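Wuvamholm Residents' Forum
Allotments and Shared Land
Topic: Revised watering hours at the Acheampong Road plots

A_Bawa (site secretary)
Posted August 17, 2021
Members are advised that hosepipes may be used before 10 in the morning only. Watering cans may be used at any hour. The rule applies to all 31 plots and will be reviewed in March.

G_Bodin
I wish to record an objection. Several members work early shifts and cannot attend before 10. An evening period was permitted under the previous rules and caused no difficulty that I am aware of.

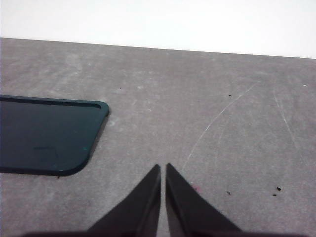 I would therefore ask that the hour after seven in the evening be restored, at least for those plots furthest from the tank.

Ximena Zepeda
I must disagree with Mr Bodin. Evening use emptied the tank twice last summer, and those of us on the lower row had no pressure the next morning. A 200 litre butt on each plot would be the fairer answer.

G_Bodin
A butt of that size costs 40 pounds. Not every member can be expected to meet that.

L_Gbeho
May I ask whether the rule covers seedlings under glass? Mine need water twice daily.

A_Bawa (site secretary)
Seedlings may be watered by can, as stated. Mr Bodin's request will be put to the next meeting. Members are also reminded that entries for the produce table close on the same evening.
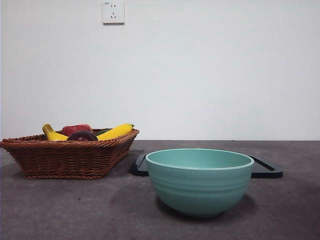

Wicker basket and pale teal bowl.

Ximena Zepeda
Noted. Please also record my objection to any evening hour.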